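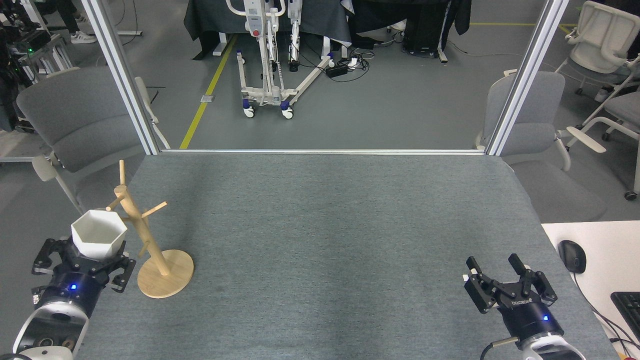 White cup, mug tree, gray-blue carpet on the tabletop.

March, glaze book, back again after too long

OK, so the Savthorpe clear. I finally got the second batch out of the small kiln before lunch and I'm writing this with clay still under my nails, sorry to whoever reads these pages after me.

Short version: the crazing is better but it's still there. The thin-walled pieces look lovely, really glassy and even, and then the two bowls with the heavier foot have that fine web all around the inside. You can hear it too! I had them on the bench next to me and they were pinging away like a cooling car engine for most of the afternoon. Caroline says hers stopped after an hour. Mine did not.

What I changed from last time: swapped a bit of the soda feldspar for talc, and put in more silica. Batch was 800 grams dry, sieved twice, left overnight. It settled like concrete. I added a pinch of Epsom salts (dissolved first, I have learned) and that sorted it out. Should have done that on day one but I never do.

Body is still the Fleralby white. I tried one tile in the Ninh stoneware just to see, and no crazing at all on that one, plus a nice warm tone where it breaks over the edge. So maybe I'm fixing the wrong thing and it's the clay I should be looking at. Kaisu has been telling me this since before the holidays and I'd like it noted that I wrote it down here of my own free will.

Firing notes. Slow up overnight, then full on from breakfast. Shelf 2 ran cooler than the top again - the cone there was barely leaning, while the top one was flat on its face. I think the lower element is on its way out. Meter reading on the Ralero went to 441 ohms or some nonsense when I poked at it, which means I had the probe in the wrong place or the meter needs a battery. Will ask Kaisu to do it properly.

Test tiles are numbered on the back in iron oxide. Number 352 is the keeper so far, the rest can go in the bucket. Please don't toss 352, it's on the windowsill drying rack next to the wax resist.

Freezer and boiling water test on the two Ninh cups next (freezer overnight, kettle in the morning, ink rubbed in after). If they get through three rounds I'll mix a bigger bucket.

Also we're low on talc, and somebody has walked off with the fine sieve. It has blue tape on the handle. I want it back!

Caroline - did you write down your cooling schedule anywhere? I looked in the green folder and it's all from last year.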